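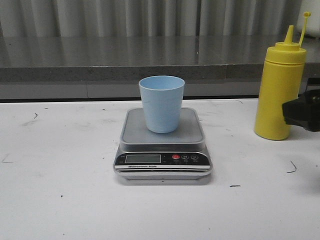 Howard Garside reckons we should stop asking for new arms altogether and put the whole lot into spare fingers and a decent scale. His note came back on my draft budget this morning, in red, and I've been arguing with it in my head ever since!

28 Aug 2019

He's half right (annoyingly). The little kitchen scale is fine for cups and bottles, but it can't talk to the arm, so every weight gets typed in by hand, and I'm a rotten typist. Pearce do a bench one with a serial lead. Dimport's is cheaper but the lead is extra – ask them how much, they don't list it.

Draft as it stands:

- bench scale, Pearce or Dimport
- 3 sets of gripper fingers, Jolby
- cups and squeeze bottles, £50
- £1000 held back for repairs

Droltell want us on a service plan for the gripper. Kieran Penrose is all for it, I'm not so sure, and I'd like to see what it covers before November when the orders go in. Does it include the cable? The cable is what I keep worrying about.

Still to do: ring Jolby about delivery, and find out if Howard's red pen counts as a no.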